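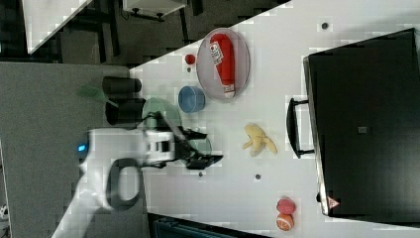
Frequently asked questions – Tableware rental for parties and events

Last updated: 15 Oct 2019

What is Trarka?

Trarka is a small company that rents plates, cups, bowls and cutlery for parties, school events, weddings and company meals. We started with reusable plastic tableware and later we added glass and porcelain. Our storage is on Gaete Street, behind the tile shop. The entrance is the gray door, not the glass one.

How do I make an order?

You can write to us with the form on the Contact page, or you can call in the morning. Please tell us the date of the event, the number of guests and what you are going to serve. The menu is important for us. For a soup you need a bowl that is deeper than for a salad, and many people forget the dessert plates until the last day.

You will receive a written offer from Brenda Sepúlveda. The order is confirmed when you answer this offer and pay the deposit.

How long before the event should I order?

Two weeks is comfortable for everybody. In April we have many first communions and garden parties, so for this month please write earlier. If your event is tomorrow, call us and do not write. Sometimes we can help.

What is the smallest order?

24 place settings. One place setting has a plate, a bowl, a cup and cutlery. You can leave out the pieces you do not need, but the minimum price stays the same.

And the largest?

With the Tedivent line we can serve 235 guests with everything in the same color. For more guests we mix two lines, and we will ask you first which ones you like together.

What is the difference between Tedivent and Wonlow?

Tedivent is our line of reusable plastic. It is light, it stacks well and it is good for children and for grass. Wonlow is porcelain with a thin rim. It is heavier and it looks more formal. If you have a buffet where people eat standing, I would recommend Tedivent, also for adults. A porcelain plate with food becomes heavy after ten minutes.

Can I see the pieces before I decide?

Yes. You can visit the storage by appointment, and you can take home one piece of each kind for two days without paying. Colors look different on a phone screen, so if the color has to match your napkins or flowers, please come and look.

Do I have to wash everything?

No. Please remove the food, put the pieces back into their crates and close the lids. We wash everything in our own machine. If you rinse the plates with water we are grateful, but it does not change the price.

Please do not wash the Wonlow cups in your dishwasher at home. Some of them have a painted line, and strong tablets make it dull.

What happens if something breaks or is lost?

We count the pieces when they come back. For orders with more than 152 pieces this can take until the next working day. A missing or broken piece is charged with the replacement price, and this price is written next to each piece in your offer. We do not charge for small scratches from knives. They are normal use.

If you find a cup in the garden one week later, bring it and we return the money for it. This happens more often than you would think.

Do you deliver?

Yes, inside the city and in the nearby villages. Ignacio Echeverría drives the van and he will call you half an hour before he arrives. Delivery is to the door of the building. If there are stairs, tell us when you order – then we send a second person and there is a small extra cost.

You can also pick up the order yourself. The crates fit in a normal car with the back seats down. Please put the crates of glass on the bottom.

Are the plastic pieces safe for hot food?

The Tedivent plates and bowls can hold hot food and hot soup. They can not go in the oven or on a grill. In the microwave you can use them for a short time, but not with very fatty food such as cheese or bacon, which becomes hotter than water and can leave marks.

Can I use candles or fuel burners near the plates?

Candles in a glass, yes. Burners under a serving dish must stand on metal and with free space on all sides. A melted plate is charged as a broken one.

Do you rent tables and tablecloths?

Tablecloths yes, white only. Tables no. We tried it for one summer and the van was too small.

Can I change the number of guests after I confirmed?

You can add places until three days before the event, if we still have the pieces. You can reduce the number until one week before. After this the full price stays, also if fewer people come.

What if I need to cancel?

Up to ten days before the event you get back the whole deposit. Later than this we keep half. If you only move the event to another date, we keep nothing – we just write the new date in the calendar and send you a new confirmation.

How can I pay?

By card, by bank transfer or in cash when you pick up. Companies and schools can ask for an invoice with 30 days to pay. Please send us the tax number together with the order and not after the event.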